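**Storage notes, January**

Intan Sutanto has rewritten the basket page of the Trivell linen guide.
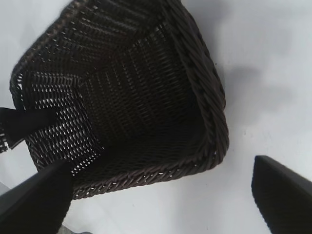
Sort by size first, then fold to suit the base. Dark weave hides its own contents, and the floor of this brown one is the deepest shadow in it, so put dark items on top.

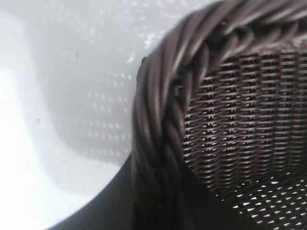
Snagging is the other fault. A twisted rim like this one is kind to knits, but check the inside corners by hand. Crumbs fall through an open-weave floor – line it with cotton.
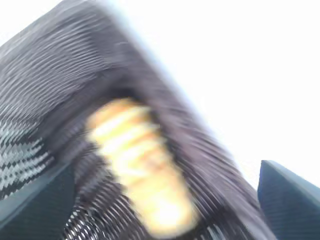 Liners are washed at 60 and dried flat. Send corrections to Jennylyn Castillo before the guide is printed; the run is 200 copies.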